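Curholm Door Seal for Apartment Entry Doors
Sold by Gernholm. Usually ships in 2 days.

Most door seals promise to make the hallway disappear. We don't believe it, and we sell them. The Curholm is a strip of gray rubber on an adhesive back. On a decent door it stops the draft and takes the edge off the neighbor's TV. It won't do much about a barking dog, and we doubt anything at this price will.

Length: 17 feet per roll
Gap size: up to 3 mm
Color: gray
Tools: scissors, damp cloth 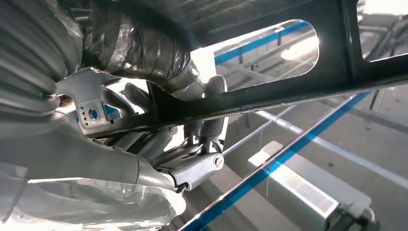

Silver bracket and wrapped cable.

The maker says it peels off without a mark. Maybe. Veronica Coman in our returns department has seen it lift old paint, so try a short piece near the hinge first, and check your lease before you stick anything to a frame the landlord owns.

We used to carry the Skaneo seal too. The box claimed lower heating bills but gave no figures, and when we asked for some we got a brochure. It's gone from our list.

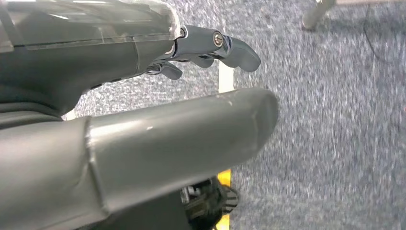

Gray hand, fingers partly curled.

If your door still shuts hard after a week, the strip is too thick for it. Send back what you haven't cut within 19 days. Opened rolls are fine, used strips are not. Questions about odd-sized doors go to Corina Anghel at the Căpraru store, closed Sunday.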